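Ticket 400: Kiln-room dehumidifier trips breaker on restart
Site: Umville
Opened by: Thodoris Bakalis
Assigned to: Vangelis Makris
Status: Closed, with follow-up
Priority: 4

Reported problem

The dehumidifier in the storage room at Umville runs normally until the tank is emptied. When the tank goes back in and the unit restarts, the breaker for circuit 4 trips. Resetting the breaker with the unit unplugged holds. Resetting it with the unit plugged in holds on most tries, then trips again when the compressor starts. First seen in August. The same model at Drirthorpe does not do this.

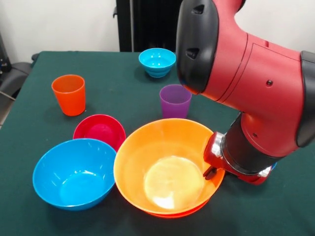 3 min read

Initial checks

Room humidity at the time of the visit was 51 percent on the wall gauge. The unit was set to 45, so it was calling for the compressor as expected. Filter was gray but not blocked. Coil had no ice on it. Tank float moved freely.

Breaker 4 is a standard thermal-magnetic type, no ground fault protection. That rules out a small leakage current as the cause of the trip. Panel label says "storage outlets." Label is incomplete, see below.

Measured voltage at the outlet with no load: normal. With the fan only: no change. With the compressor starting: a visible dip, then recovery or a trip.

Test 1. Different outlet, same circuit
Moved the unit to the outlet by the door. Tripped on the second restart. Outlet is not the cause.

Test 2. Different circuit
Ran the unit from the hallway on a heavy-duty cord, for the test only. Emptied and replaced the tank repeatedly. No trip. Thodoris asked if it could stay that way until a fix was found. It can't, the cord crosses the doorway.

Test 3. Restart delay
The manual says the compressor waits after any power loss or tank removal so that pressure can equalize. Timed it. After power loss the delay works. After tank removal there is no delay and the compressor starts at once. A compressor starting against pressure pulls high current for longer than normal, which fits the symptom.

Test 4. What else is on circuit 4
Switched the breaker off and walked the building. The storage outlets went dead, and so did the water heater under the sink in the next room. Nameplate on the heater is 500 watts. The heater is not on the panel label. Unplugged it and repeated Test 1. The breaker held on all but one restart.

Findings

Two causes adding together. The control board skips the restart delay after tank removal, and the circuit has a load on it that is not labeled. Either one alone makes a trip less likely. The Drirthorpe unit has its own circuit, so a missing delay there would not show up as a trip. It has not been timed.

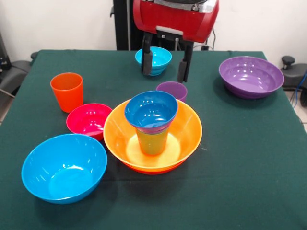 Category: Electrical / Appliances

Actions taken

Replacement control board ordered through Tzavaras, shipped by Posten. First package held the board for the older version with the five-pin fan connector. Sent back. Second package was correct and arrived on Tuesday.

Fitted the new board. Unit unplugged, rear cover off, connectors moved across one at a time. The float switch lead is short and has to be routed under the fan bracket before the board is screwed down. Restart delay after tank removal now matches the delay after power loss.

Water heater moved to the counter circuit. Panel label for 4 rewritten, counter circuit label updated to match.

Breaker 4 was not replaced. It tripped when overloaded and held when it was not.

Comments

Bakalis: Ran it over the weekend and emptied the tank each morning. No trips. Fan is louder than before?

Makris: Low and medium are swapped on the newer board. Set it to the other one.

Bakalis: OK, that did it. Please close.

Makris: Closing. Follow-up opened to time the restart delay at Drirthorpe and check the board version there. Old board is on the shelf above the panel, tagged with this ticket number. Do not refit.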